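Last updated: May 23, 2021
2 min read

Zellside opens its doors, and asks visitors to bring their doubts

Zellside will run its Remari sorting arm in front of the public this September, with 40 places at each session. The company would like to say up front that it isn't promising a revolution. Most people who have sat through a robot demonstration have seen one that was rehearsed to death, and we've given a few of those ourselves.

The task is plain – coloured blocks on a wooden board, and an arm that has to push them where it's told.

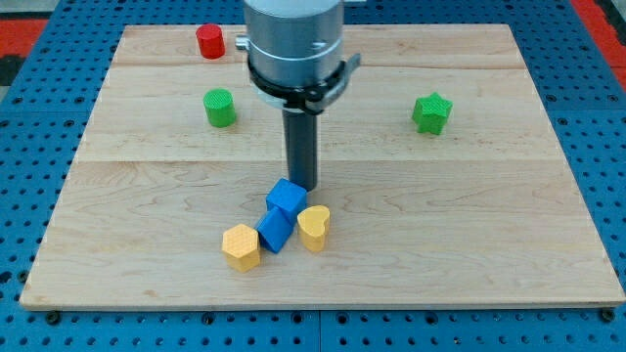

The Remari arm at work among blue and yellow blocks.

"A kid could do it faster," said Ximeng Zou, who leads the project. "If someone tells you this is ready for a warehouse, ask them for the failures."

Zellside will hand those out at the door. In its last trial the arm finished 430 of 497 attempts. The misses will be listed along with the rest. Visitors may choose the target layout themselves, and staff won't restart a run that goes badly.

Entry is $5. Bookings go through the Zellside front desk.

Comments

Cor Bosman
Went to the De Bruijn one and they wouldn't let us pick anything. Will believe it when I see it.

atov_fan
Five bucks to watch blocks get pushed?

M.
Is there parking?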